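Aug 31, 2018

Can it fold the washing yet

I said in March that I would come back to the question of laundry, and Ayuba Ackah has reminded me twice, so I had better do it.

The short version is that a machine can fold a towel if you give it the towel, a clear table, good light and plenty of time. It can't yet be left alone with a basket. Those two statements have both been true for several years and the gap between them is where most of the work now sits.

Rigid things are comparatively easy. A mug has a shape, and if you know where the handle is you know where the rest of the mug is too. Cloth has no such courtesy. Pick up a jumper by one sleeve and the other sleeve may be anywhere, including inside the body. The number of ways it can lie is for practical purposes unlimited, and a dark jumper gives a camera very little to go on, as the folds and the shadows between the folds come out at much the same brightness. Put it down on a busy cover and you gain a clean outline and lose a fair amount of sleep over the false edges in the print.

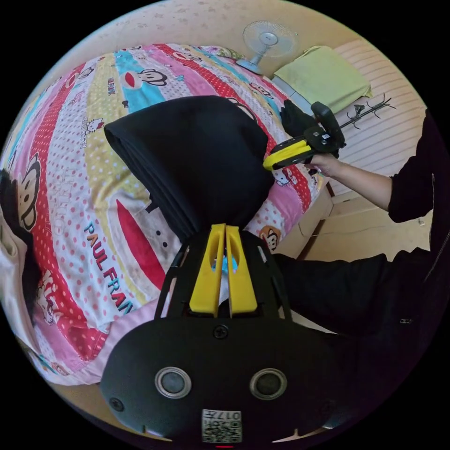

The usual answer from the planning people is to break the job into stages: find an edge, pick it up, find a second edge, pull the thing flat, fold. Philomena Fiadzo at Irkwood ran a staged system of this sort last winter on plain cotton squares. Out of 108 attempts, the grasp stage caused more failures than all the others put together. The commonest fault was picking up two layers where one was wanted. The next was closing on nothing and carrying on regardless, which tells you something about how little the software knew of its own fingertips.

The other answer is to have people do the chore and record what they do, then train on the recordings. I have more hope for this than I used to. A person with two simple fingers on each hand can still fold a shirt, if slowly, so the fingers are clearly not the whole problem. When I tried it at Pindness I took 4 minutes over one long-sleeved top and was not proud of the collar. By the second afternoon I was down to 2 minutes. I had stopped trying to pinch the cloth from above and was sliding one finger under the edge against the mattress, a thing I could not have written down as a rule beforehand.

Beds are worth more attention than they get. Most lab folding is done on a hard table, but in an ordinary house a lot of it is done on the bed, and a mattress gives way under the finger. That helps with getting under an edge and hurts with anything that depends on knowing the height of the surface.

On cost, Gyamfi want to price a folding unit against a tumble dryer. I can't see it. Purkon's bench arm takes up 8 square feet before you have found anywhere to put the clothes.

I'd expect towels and flat sheets from a commercial laundry line first, and fitted sheets last. Socks I will deal with separately, once Ayuba sends me his pairing results.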